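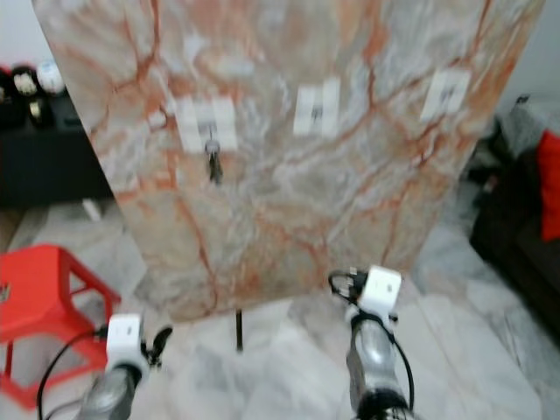 Ticket 658 – Akpan, demo visit: hook placing stops short, wrist view drops out

Raised by: Lawal Ugwu
Raised: 23 Apr 2022
Product: Akpan two-arm, Munel control software
Customer: Femitico (visitors), hosted by Jusent
Priority: high, visitors back after lunch
Status: closed, with two follow-ups open

Problem

Demo is the household one. Pick small things off the red stool, hang them on the white hooks on the marble-patterned board. Ran fine at the shop all week. On site it's doing three things wrong:

1. Right arm goes up to the board and stops short of the middle hook. No error, just waits, then Munel says "target not confirmed" and parks.
2. Wrist view freezes for a second or two when the arm is low down near the floor. Comes back by itself.
3. Picker sometimes chooses a patch of floor as the thing to grab. Goes down, closes on nothing, comes up looking pleased with itself.

Number 3 happened with the visitors already in the room. Laughed off, but I'd like it not to happen again this afternoon.

What was different from the shop

Floor. Ours is dull grey, this is polished marble tile with veins all over it, very shiny.
Board. Same hooks as ours but ours are on plain painted wood. This one has rusty coloured veins running across it and stands on a thin leg, so it moves if you knock it.
Stool, same type as ours, red.
Room is a proper lived-in sitting room, things on every surface. Good for the demo, less good for me.

Log

09:40
Unpacked, powered up, both arms homed first go. Munel came up on the saved shop profile. Should have made a new one there and then. Didn't.

09:55
First dry run, nothing on the stool. Arms go up, arms come down. Good.

10:10
First real run. Left arm to the left hook, released, fine. Right arm to the middle hook, stopped short. Tried again, stopped short in the same place. Not the joint limits, checked, loads of reach left.

10:20
Restarted Munel. No change. (Yes I know. Always worth a go.)

10:25
Pulled the run log. It's 1,364 lines for one failed reach, nearly all of it the same two messages over and over: hook found, hook lost, hook found, hook lost. So it can see the hook, it just doesn't believe it for long enough. Confirm needs the hook held steady for 2,000 ms and it never gets there.

10:35
Moved the board a touch so it wasn't catching the light so much. Better – got to the hook once out of a handful of tries. Not good enough.

10:40
Checked whether the board was swaying. Pushed it with a finger, it rocks a bit and takes its time to stop. The fan on the robot base was blowing straight at it as well. Turned the base slightly. Found/lost messages dropped by a lot but didn't go away.

10:50
Visitors in. Ran left arm only. Went well apart from the floor grab (see 3). Someone asked if it was meant to do that. Said no.

11:15
Visitors off with the Jusent people for the slides. Back to it.

Wrist view freeze

11:20
Reproduced it. Arm low, fingers open, slow sweep over the floor in front of the wooden cabinet. View froze, came back.
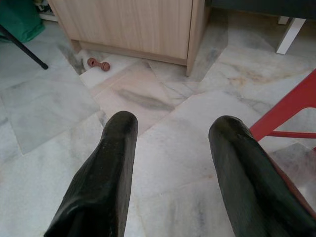 Wrist camera, low position, fingers open. Dog toy on the floor by the cabinet.

11:30
Same sweep, higher up, no freeze. Low again, freeze. So position, or cable. Cable runs in a loop off the wrist and I thought it might be getting pulled when the arm goes low.

11:35
Held the loop up by hand during the sweep (e-stop in the other hand, second person watching). No freeze. Let go, freeze. Held it again, no freeze. Cable then.

11:40
Plug at the wrist end was in but not latched. You could wiggle it. Pushed home till it clicked, put a bit of slack in and a new tie further up the arm. Ran the sweep over and over while I ate a biscuit. No freeze.

Calling 2 fixed. Packing damage or me not checking after transport, probably me.

Floor grabs

11:50
Turned on the picker overlay. It draws a box round what it thinks is an object. Over the tiles it was boxing the darker veins, long grey ones worst, and one rusty patch over on the right. Dog toy got a box too, fair enough, that's an object.

What I think is going on: the shop profile has the "small item" threshold set right down for picking up thin stuff off the stool. On our floor that does no harm. On this floor every smudge in the stone counts as a thin dark thing lying there.

11:55
Put the threshold up. Veins stopped getting boxes. So did the thing on the stool. Put it halfway back. Stool okay, one vein still boxed now and then.

12:00
Gave up on the threshold and drew a keep-in area instead, so it will only consider things on top of the stool. Should have been on from the start tbh, it's in the checklist under "optional". Floor boxes all ignored now.

12:05
Needed to redo the area after somebody shifted the stool with their foot. The area is fixed to the room, it doesn't follow the stool. Marked the stool's feet with bits of tape. Told everyone in the room. Told them again.

12:10
Set the bundle on the stool and lined the right arm up over it. Picker boxed it first time and left everything else alone.
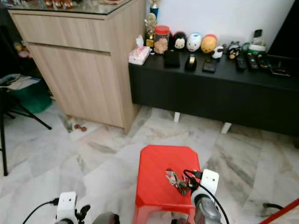 Grip point was a bit off though. It wanted to take the bundle by the cord side, where it's floppy, and you can't get a floppy end onto a hook. Changed the grip preference from "nearest" to "rigid first" and it went for the metal. Lifted clean. Did that several times, dropped it once, the drop was on the stool so no harm.

Also there's a black console along the wall with trophies and soft toys and remotes all along the top, and with the keep-in area off the overlay goes mad over it. Boxes everywhere. Not a fault, just saying don't switch the area off in that room for any reason.

Back to the hook

12:20
With the wrist cable sorted I reran the reach to the middle hook in case it was all the same fault. It wasn't. Still stopping short, less often.

12:25
Looked at what Munel was matching on. It's using the edge of the white plate. Where pale bits of the board pattern run up against the plate the edge gets lost, and the found/lost thing starts again. Right hook is better, I think because there's more veining round it and the plate stands out.

12:30
Options as I saw them:
– dark tape round each plate. Would work, looks awful, Femitico people want to see it coping with ordinary stuff.
– drop the confirm time. Quick. Risky if the board's moving.
– use the head view to find the hook and the wrist only for the last bit.

12:35
Tried the third one. It's a tick box in Munel but it greys out unless head and wrist have been calibrated together on the same day. They hadn't. Ran the calibration.

12:50
Calibration failed, timed out. Tried again with the time limit raised to 3,000 ms per pose, passed. No idea why it's slower there than at the shop, haven't looked into it.

12:55
Right arm to middle hook, reached. Again, reached. Again, reached. Left arm still fine. Stopped touching things.

13:30
Visitors back. Full demo, both arms. One retry on the middle hook, went on the second time, they didn't seem bothered. No floor grabs, no freezes. One of them wanted to see it done with the board moved further off so we did that, worked, slowly.

14:10
Powered down, arms parked, tape off the floor.

What fixed it

1. Hook: head view for the approach, wrist for the end, fresh calibration on site. Base turned so the fan doesn't blow on the board.
2. Freeze: wrist plug not latched. Relatched, more slack, tie moved.
3. Floor: keep-in area on the stool top, grip set to "rigid first".

Saved as a new profile, named after the visit. Shop profile not changed, please nobody overwrite it.

Still open

a. Calibration timing out at the default limit. Needs somebody who knows that bit of Munel. Logs are on the shared drive in the folder for this ticket.
b. Keep-in area shouldn't be optional on the visit checklist. Can whoever looks after the checklist move it up, and add "tug every plug at the wrist" after unpacking. I'll do it myself if I've not heard back.

Femitico have asked for another visit in November, different room, floor unknown. I've asked them what the floor is. No answer yet.

L. Ugwu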